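Well plate jumps off the breadboard in simulation when the gripper closes

Community help > Simulation > Contacts and collisions

Tihomir Gashi

I have a two-arm bench cell in simulation: two arms on a gantry, a perforated breadboard on the table, and on the breadboard a multi-well plate and a small instrument box. The task is to pick up the plate and set it down nearer the box. The cell is modelled on the real one at Corkevell, and the same planner runs both.

In a batch of 1,000 runs, 63 ended with the plate leaving the breadboard at speed when the fingers closed. In the worst ones it goes over the gantry and the run ends on the "object out of workspace" check. The commanded path is identical to the good runs up to the moment of contact. Only the starting position of the plate is varied, by a few millimetres.

What I have tried:

Lower closing speed on the gripper. Fewer failures, but they don't go away.
Higher friction on the finger pads. No change that I can see.
Different random seeds. Similar failure count each time.

The physics step rate is 600 per second. Contact stiffness on the finger pads is 3,000 in the simulator's units, which came with the Fultau gripper model and which I have not touched.

My concern is the real cell. The planner's force limit was tuned on simulated forces, and if those are wrong then the limit is wrong too. I would like to understand this before the limit is copied across. Is it a solver problem or is my model bad?

Blagoje Krasniqi

Had the same with a cup. Made it heavier and it stopped. Try ten times the mass.

Tihomir Gashi

Thanks, but the mass is measured from the real plate and the force limit depends on it. A heavier plate would hide the fault and move the numbers I need.

Danica Matić

600 steps per second is low for pads that stiff and a plate that light. The pad gets inside the plate wall within one step, the solver sees a deep overlap, and it pushes the two apart hard on the next step. The plate is light, so it takes nearly all of the velocity.

Two things to change, one at a time:

Raise the step rate to 1,000 and run the same seeds again. If the count drops sharply, you have your answer.
Set a cap on the separation velocity, if your simulator has one. Ours at Trindirdale does, and it was switched off by default.

Don't lower the stiffness first. It makes the symptom disappear, but the pads go soft and your grip force readings will be low. Also check that the gripper is force-limited in the model. If it is driven purely to a closed position, it will go on squeezing whatever is between the fingers, and no step rate will make that safe to copy to hardware.

Tihomir Gashi

Ran it at 1,000 with the same seeds. The count went down but not to zero. The gripper was position-driven, as you suspected — now fixed. The remaining failures nearly all have the plate at the same end of its range of starting positions. I'll post what I find about those.
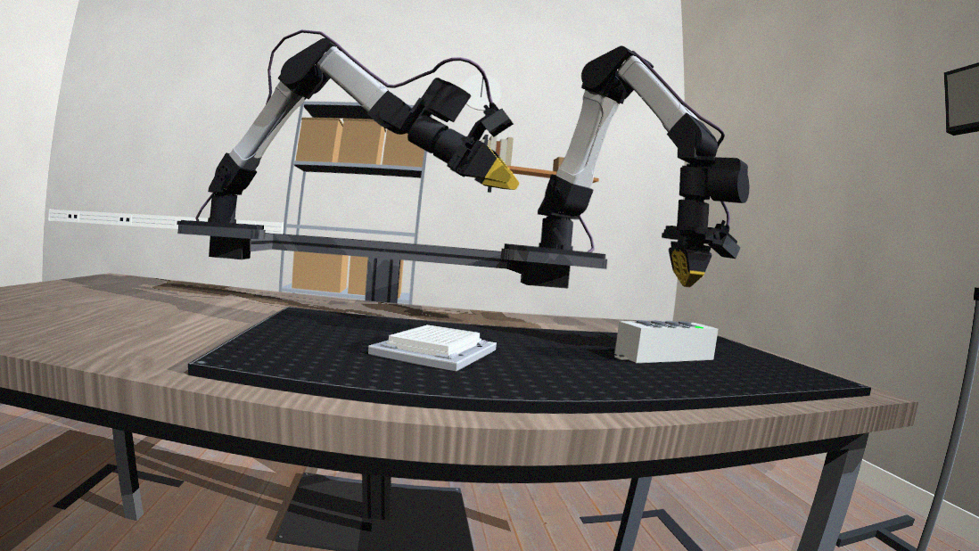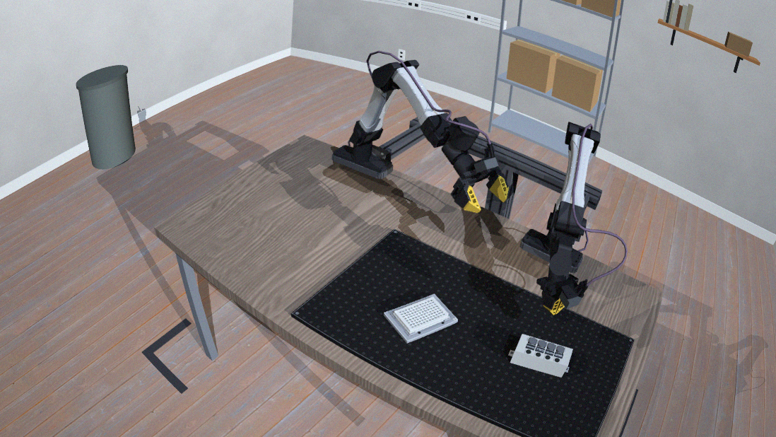 Mimoza Dimitrov

The failures grouped at one end of the range make me think of collision geometry, on top of what Danica said. Look at the cell with both grippers up off the bench, as they are in these two renders. Nothing is gripping the plate, so the only contacts it should report are with whatever it is resting on. Log the contacts in that state, at both ends of your range of starting positions, and print the penetration depth of each one.

If you find a depth well above zero with the arms clear, the plate is already stuck into something before the pick starts. It stays put while the forces balance, and then the fingers tip it slightly and the stored overlap is released. A reset that writes the position directly will do this, as it skips the collision check.

The usual suspects are:

A convex hull on the plate. The hull fills in the rim and any recess underneath, so the collision shape is bigger than the mesh you see.
A box collider on the breadboard set a little high, so that its top face is above the drawn surface.
A collider left over from an earlier layout with its visual mesh deleted. Turn on collision drawing and look for shapes with nothing drawn in them. I lost most of an afternoon to one of these in the Mladenović cell.

For the reset, place the plate 1 mm above its support and let it settle for half a second before the arms move. Reject the start if it has drifted sideways by more than your tolerance.

On the force limit, I would throw away the value you have and tune it again once the plate starts without overlap. Every force logged in the old batch is suspect, including in the runs that finished. For the first runs on the real cell, set the limit from the plate maker's data and keep the arms at reduced speed with someone at the stop button.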